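Filed under: Talks and Workshops | Robot Learning | Speaker Notes

TEACHING A ROBOT TO SEW
Speaker notes, Morenike Effiong, 2019-10-08

Opening (keep it slow, people will still be finding seats)

Hello everybody, and thank you so much for coming. I'm Morenike, I work on the Drillow project, and I spend a good part of my working life watching other people sew through a screen. I say other people because my own stitches are dreadful, and you'll be relieved to hear that none of them are in this talk.

Ask for a show of hands: who here has ever tried to teach somebody to tie their shoelaces? Wait for the laughter. Then ask who managed it using words alone. You kneel down next to the child, you take the laces and you do it, slowly, and then you do it again, and then again. That is more or less my whole subject this afternoon, only with the child swapped for a pair of robot arms (which don't wriggle, I'll give them that).

Two ways of showing

First way: by hand. You take hold of the arm itself, with the motors let go so that it moves freely, and you walk it through the job. It's lovely for big, simple movements such as opening a drawer or wiping a table. We began with this on the Tumell arm and I still think it's the kindest way in for a beginner, as you feel straight away where the arm can and can't go.

The trouble comes with small work. Your own hands are in the way, you're leaning over the very thing you need to see, and if the job wants two arms at once you soon wish you had another pair of your own.

Second way: by remote control. The person sits at a desk with a handle for each hand, and the arms copy what they do. Our desk is the Balogun one. Movements can be scaled down, so a comfortable sweep of your wrist becomes a very small turn at the needle. Everything the arms do is written down as it happens, alongside what the cameras see, and that record is what the robot learns from later on.

(If somebody asks about feel: no, on our desk you don't feel the thread pull. People learn to judge it by eye, and it takes a while. Promise to come back to it at the end.)

Some numbers, but be quick

By the close of August we had 1499 recorded stitches from 41 people. We kept 1000 of them for training. Explain that the rest weren't all bad! Plenty had a camera that had stopped or a clock that had slipped, and a few were people chatting with their hands resting on the handles.

Mention that we label every recording by stage: pick up the needle, turn it, push through, pull through, tie. The tying is by far the longest stage and the one where people differ most from one another. Some wind the thread round the left tool, some round the right, and one or two do something I still can't follow after watching it many times over.

What a good showing is like

I used to think we wanted our most skilful people and no one else. Tell the Starnov story here: we trained a first version only on very smooth, very expert sewing, and it did nicely until the needle sat a little crooked in the jaws, and then it was lost, poor thing. It had never once seen anybody put a crooked needle right. So now we leave the fumbles in, so long as the person recovers from them, and we ask people not to start again the moment something goes a bit wrong.

Do go gently on this point, as there are usually some very tidy-minded engineers in the room and they find it painful.

The close-up view

Leave these two up for a good long moment and let people look. Point out the needle and the black thread in both, and how little room there is between the tools and the stitches already tied.

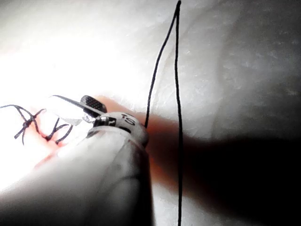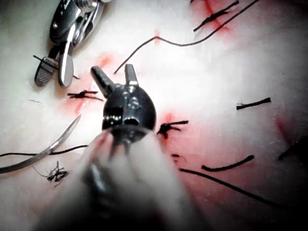 Questions I usually get

Could the robot do this on a patient? Not ours, and I'd be cross if anyone left thinking so. We work on practice material, and we're interested in how the learning happens.

How long before a newcomer is useful at the desk? We give everyone 2 sessions before we keep anything they record. Some are happy sooner than that, and they still get both.

Why not just write the movements out as a program? Thread is floppy and never lies the same way twice. Offer the shoelaces again if faces look blank.

Then thank the hosts, mention that the desk is set up at the back for anyone who'd like a go, and remind people to take their rings off first.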